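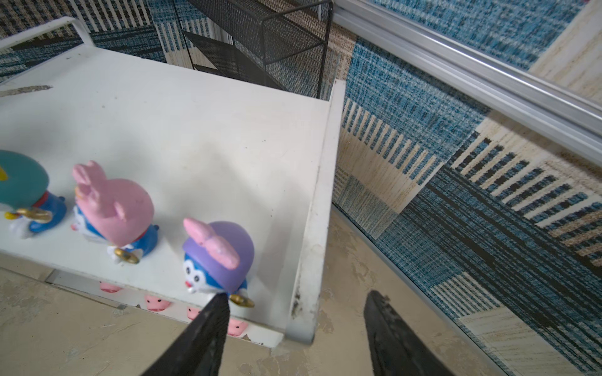 Right, the Stuko gripper kit. Had mine since February and the thread on the old board is dead so starting fresh. Paid 586 for the two-finger set with wrist cam, no arm included obviously. Short version - good fingers, rubbish manual. Matte textured pads grip smooth plastic far better than I expected. The thing in the purple cap with the pink bow is my standard test piece now, I come in low near the chin and bell and it holds. Wide hats are a pain. Anyone else got one?

marl_pit
Yes, the older one. Same pads I think. Did you calibrate the cam or just go with what's in the box? Mine was out sideways by a fair bit and I only noticed when I started on small stuff.

tinsnip44
Went with the box settings for a week like an idiot. Then did the grid thing on page 9 of the manual. Better after. Page 9 has two steps in the wrong order btw, do the wrist zero FIRST.

Ouzel
586 is daft money for two fingers and a webcam. The Anenen one does the same job and the pads swap without tools.

tinsnip44
Had an Anenen on loan. Pads swap because they fall off.

Ouzel
Mine never have. Sounds like you had a duff one. Did you press till it clicks?

tinsnip44
Yes I pressed till it clicks

hobday_lane
Can I ask what you're all using for grip force. I've got the Stuko on setting 20 and it's leaving marks on soft vinyl. Anything lower and it drops them halfway to the tray. Not sure if that's me or the kit

marl_pit
20 is way high for vinyl. Slow the close speed down before you touch the force. It's under motion not under grip, took me ages to find.

hobday_lane
ooh ok will try tonight. thanks

Ouzel
See this is what I mean. Setting hidden in the wrong menu, manual with steps back to front, and people still reccomend it.

peg_and_dowel
Bit harsh. I've used both at work and the Stuko closes straighter. Anenen is fine for boxes, I wouldn't want it going in next to a row of little figures stood close together like those. One knock and you've lost the lot. Fingertips are a bit chunky on both though.

tinsnip44
That's my main moan to be fair. Getting at the one in the rabbit hood with a neighbour on each side is tight. And the pink pigs on the tier below, forget it, I can't get the wrist in under the shelf top without the cam housing touching. Would pay for a slimmer set.

marl_pit
Le Roux do slim tips that fit the Stuko mount. Not cheap and you lose the texture, they're smooth. I put a strip of rubber on mine and it's ok, peels in the end.

peg_and_dowel
Which rubber? I tried that with bike inner tube and it left black on everything

marl_pit
The clear sort, from the shelf liner roll. Cut it short of the edge or it curls.

hobday_lane
Update. Closed speed right down, force on 9. No marks, no drops so far. Only done the one shelf but much happier. Wish that was in the quick start.

Ouzel
Fair enough, glad it's sorted. Still say wait for the Irora if you haven't bought yet. Narrow fingers and the cam sits further back.

tinsnip44
Is there a date for it? I emailed them and got a brochure.

Ouzel
No date. Same brochure probably

tinsnip44
Then I'm sticking with the Stuko and ordering the Le Roux tips. Will post how they do on the bottom tier when they come. If anyone wants my cam calibration file shout, it's for the short bracket only

hobday_lane
Yes please, short bracket here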